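Saturday kitchen helper wanted at Bomari

Hi, I'm Perla Olvera and I run Bomari, a little supper club that I started in my own dining room (and then my neighbors kept bringing cousins!). We're up to over 66 regulars now, so I need another pair of hands from March. 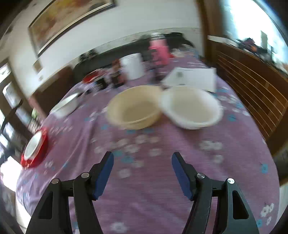 Two basins on the purple tablecloth.

You'd chop, rinse herbs, plate salads and chat with whoever wanders in early. Shifts are 7 hours, you eat with us, and the pay is $15 an hour plus your share of tips. No restaurant experience needed, I'd much rather have somebody who likes feeding people.
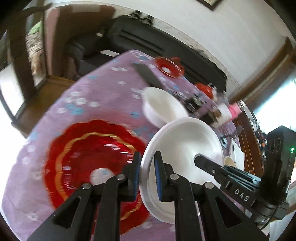
Parking is easy on the side street but the bus is better. If you speak some Spanish my aunt Iraís will adore you, though she'll talk to you either way!

Drop me a note through the contact form by Friday, December 8, 2023, and tell me what you like to cook.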